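Pestar handover set: README and notes on the grip fault

Hi! If you've just pulled this folder down, please read this before you train anything on it. I put the set together, I made most of the mistakes in it, and I'd like you to have an easier time than I did.

What's in here

Pestar is 3514 recorded handovers on a two-arm tabletop cell. One arm picks up a small block, brings it to the middle of the table, and the other arm takes it. Every episode has the fixed view, the wrist views, joint positions, commanded positions, and gripper width and motor current for both sides. Episodes are numbered in the order we recorded them, and I haven't renumbered anything after throwing stuff out, so don't be surprised by gaps.

What went wrong

In November the two grippers started fighting each other. The receiving arm would close on the block, the giving arm was supposed to let go, and every so often it just didn't. Both arms then carried on to their next waypoint, still holding the same block, pulling in opposite directions. The first time I saw it I thought it was kind of funny. Then the giving arm's wrist tripped its torque limit and the whole arm sagged onto the table, and I stopped laughing (and hit the stop button, a bit late).

We have 80 episodes where this happened. They're all in the folder called grip_fault, and they are not mixed into the main set.

I blamed the wrong thing for ages. I swapped the finger pads, I re-ran the calibration, I got very suspicious of the wrist cable. What finally gave it away was lining up the two gripper logs. The release command was being sent on time, but the Groltimton driver drops a command if it arrives while the previous one is still being acknowledged. It doesn't retry and it doesn't raise an error. So the log says "open", the planner believes it, and the fingers stay shut. Ugh.

What we changed

The planner now waits for the measured width to go past the open threshold before either arm moves away. If it doesn't get there in 2 seconds, both arms hold still and the cell drops into a safe stop. I also lowered the current limit on both grippers during the overlap, so if it does happen again the block slips out before a wrist gets hurt.

Please don't take that wait out to speed things up! I know it makes the handover look sleepy. The Stockdale config is the one with the fix in it, and the Wollent config is the old one, kept only so you can reproduce the fault.

Known problems

The gripper_state field is the commanded state, and in the fault episodes it's wrong. Use gripper_width instead. I wish I'd named them better.

Some fault episodes end early because I hit the stop by hand, so the last few joint readings are just the arms settling. Cut them off if you care about smooth endings.

The success label was filled in by a script that only checked where the receiving arm ended up. A tug-of-war can pass that check. I've fixed the ones I found, and I'd bet I missed a few.

The cell and the arms up close

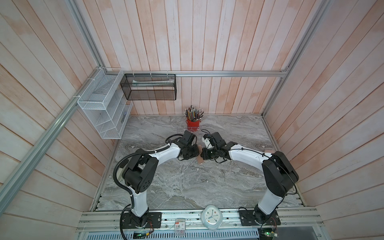
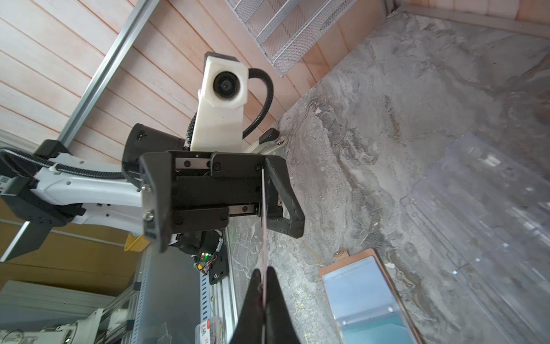
Beatrice Mussa wrote back after reading a draft of this to say that the timeout should count from when the release is sent, because in her runs the clock started at first contact and the cell was stopping on perfectly good handovers. She'd also like the dropped commands logged as their own event, so the next person doesn't have to line up two files by eye to find them.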